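## 4. 初回照射前の設定(Grerance 家庭用フェイスケア機)

箱には「3,000回照射で肌が変わる」とありますが、根拠となる試験は同封資料に見当たりません。期待は控えめに、設定は正確に行ってください。

1. 電源を入れ、出力を「1」にします。
2. 腕の内側に1回だけ照射し、翌日まで様子を見ます。
3. 赤みがなければ、頬から始めます。片側の上限は20回です。
4. 終了後、表示窓の回数を記録します。

> **注意:** まぶた、ほくろ、日焼け直後の肌には使わないでください。「全肌質対応」という宣伝文句は、この注意を打ち消すものではありません。

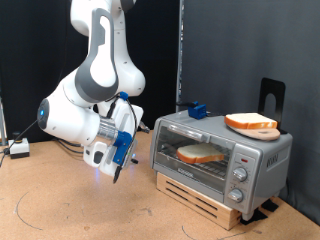

*図4 木製の台に載せたオーブントースターとロボットアーム*

出力「3」以上は、Adcombe版の旧説明書では初日から推奨されていました。本書では勧めません。効きが早いという説明に、比較対象が示されていないためです。

5. 2週間は出力を変えずに続けます。
6. 変化を写真で比べる場合は、同じ照明、同じ時刻に撮ります。照明が違えば、たいていの肌はきれいに写ります。

**メモ(Semwal):** 付属ジェルは必須とされていますが、専用品である必要があるかは販売元に問い合わせ中です。エラー61が出たときは電源を切り、照射面を乾いた布で拭いてください。再び表示されたら使用を中止します。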